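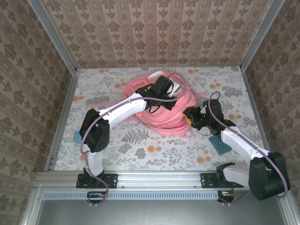 A salmon-pink backpack on a leaf-print fabric.

Lockers are coming back to Catell Middle School, and if you have a kid there you probably heard the cheering from the parking lot. Principal Kanini Koech told families in a letter sent home in February that the 123 lockers along the east hallway will open again after spring break. They've been bolted shut for six years. My older son went all the way through Catell without ever touching one.

For anyone new to Sillcombe, the short version goes like this. The lockers were closed when the east hallway got its new sprinkler pipes, and by the time the work was done the schedule had changed to four minutes between classes. The thinking back then was that four minutes wasn't enough for a locker stop. So the kids have carried everything, all day, up and down two flights of stairs. Gym shoes, a trombone mouthpiece, the giant science binder, a lunch, a wet raincoat (we get a lot of those here).

I put my daughter's bag on the bathroom scale the night the letter came. I won't print the number, but I did make her take out two library books from last fall and a bag of clementines that had been in there long enough to change color.

Passing time goes up to six minutes under the new plan. Koech said the extra minutes come out of homeroom, so the last bell still rings at 3:05 and the Grondero buses leave when they always have. I asked her about that twice, since the last time anybody moved a bell in this town my neighbor's kid stood at the Mill Street stop for most of an hour.

The money part is pretty small. Fixing the doors, replacing the bent hinges and painting over what Koech politely called "the old artwork" comes to $2,826. Most of it is paid from the building repair fund, and Owusu Hardware on Front Street is selling the school its combination locks at cost. Students can bring their own lock if they want, but the office has to have the combination on file, and no key locks. A replacement for a lost school lock will be 50 cents a week out of lunch change until it's paid off, or the whole thing at once if you'd like to skip the paperwork. I'd like to skip the paperwork.

Now the catch. There are more students than lockers, quite a few more, so sixth graders will share. Two to a locker, and they get to pick their partner by turning in a slip at the front office. My daughter came home with three different plans for who she'd share with and a rule about no tuna. Seventh and eighth graders get their own.
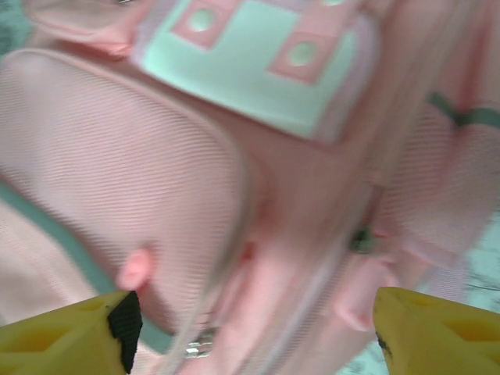

Not everybody is thrilled. A couple of teachers I talked to at pickup are worried about kids showing up late with the wrong folder, and one dad told me he likes that his son has all his homework on him at all times — there's no "I left it in my locker" in their house. Fair point! I remember using that line myself, and I remember it working.

Bags will still be allowed in classrooms, by the way. There was a rumor going around that they'd be banned, and Koech says no. The one change is in the science rooms, where bags go on the shelf by the door during labs. Rolling bags are fine too as long as they get carried on the stairs.

If you want to see the lockers before the kids get at them, the east hallway will be open to families at 6:30 p.m. on the evening of the spring band concert. The school can park 50 cars in the side lot and the rest of us will be on the grass as usual, so wear shoes you don't love. Locker slips for sixth graders are due at the office before break. Anyone who doesn't turn one in gets matched up by homeroom, and my daughter has asked me to remind everyone about the tuna.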